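Pidlow Teardown Bench
Two-arm kit for taking apart desktop computers
Build notes and parts list by Helju Lepik

The Pidlow bench is a work table for pulling reusable parts out of old desktop towers. It was built in a shared workshop in Nyberg and is sold as a frame kit. You supply the arms, the gripper and the control computer.
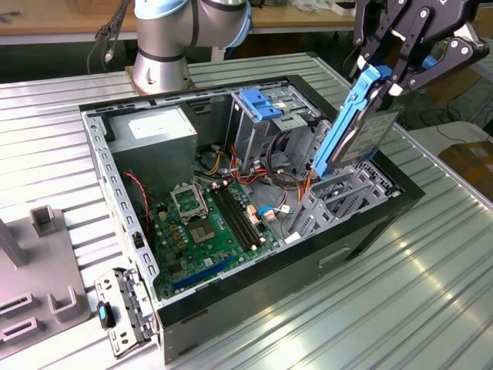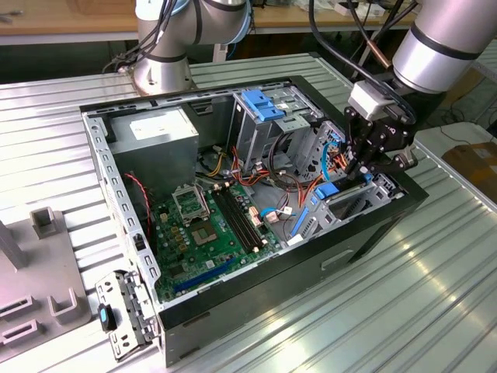 Drive bay work on a tower with the side panel off.

The top is ribbed aluminum. The channels take standard sliding nuts, so arm bases and fixtures bolt down wherever you want them and can be moved later. We tried a plywood top first. The bolt holes wore out of round by February and the arm positions had to be taught again every time a base shifted.

Who it suits

The bench suits a repair group, a school shop or anyone at home with a steady supply of old machines and room for a table this size. It is not fast. A person with a screwdriver will beat it on a single tower. It makes sense if you get batches of the same model and want to work on the programs as much as the parts.

What is in the kit

Aluminum top, ribbed, with end caps
Leg set with 4 leveling feet
2 round base adapters for the arms (tell us your bolt pattern)
Bag of 100 sliding nuts with matching bolts
Gray plastic case fixture, also available as a print file
Cable clips and a printed setup guide

What is not in the kit

Arms, gripper, camera, control computer, emergency stop. We use a Wesen two-finger gripper and the guide is written around it. Other grippers will work if the fingers are narrow enough to get down beside a drive cage. Check this before you order anything.

Before each run

Unplug the tower and leave it unplugged. Take the side panel off by hand and lay the case flat with the open side up. Tie back any loose power leads that cross the drive bays. Cut zip ties by hand too. The arms do not do well with soft wires, and a lead caught under a caddy will pull its connector crooked.

Drives in plastic caddies are the easiest job. The release tab gives the fingers something to push on and the caddy can be gripped by its edge. Drives held in with screws need a person. So do most older cases with riveted cages.

Keep grip force low to start. Setsuko Higuchi wrote the sample programs and set them on the soft side. Raise the force one step at a time if the part slips.

Power and space

The bench itself uses no power. Our setup runs on 110 volts from a single wall circuit. Leave room to walk behind the table and keep the arm cables clear of the path.

Price and orders

The kit is 2,855 including the case fixture. Shipping is extra and the top goes as a separate parcel. Pickup from the Irkberg store room can be arranged by email.

Spare sliding nuts, base adapters and fixtures are sold separately. If you ordered the first version with the plywood top, the aluminum top fits the same legs.

Page updated 2023-08-02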